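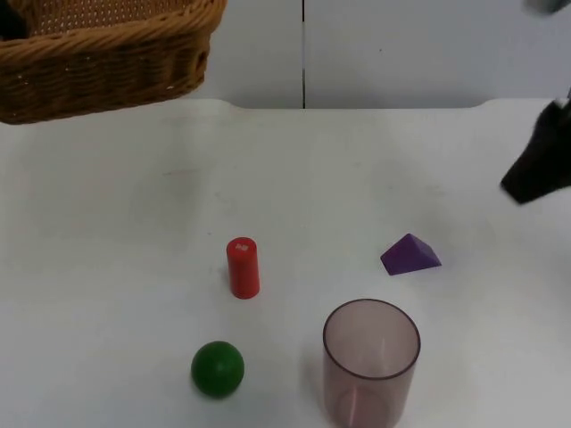
Sturnside, November

Setting Up Your Flaluter Table

Section 3: Leveling and first cleaning

By now your table should be standing on its own four feet, and we hope the legs went on without too much grumbling. Take your time with this part – a table that sits level is so much nicer to live with.

1. Move the table to where you want it to stay. Leave a hand's width between the back edge and the wall so you can get a cloth in there.

2. Lay a spirit level along the long side, then across the short side. Turn the foot at the lowest corner a little at a time until the bubble settles.

3. Tighten the lock nut on each foot with the small wrench from bag 24.

4. Wipe the top with a soft damp cloth and a drop of dish soap, then dry it. White tops do show smudges, and a second pass usually takes care of them.

NOTE: On thick carpet the feet sink for a day or two, so please check the level again later.

CAUTION: Never drag the table with the feet extended. Ask a friend to lift the other end.

Missing a foot or a nut? Write to Emese Gál at our parts desk and mention part 251 (foot) or part 276 (nut), and she'll gladly send you one.

Filed under: Table Guides, Home Assembly

Related guides
Skoren bench: fitting the cushions
Csizmadia shelf: wall brackets

© Flaluter | Contact us | Back to top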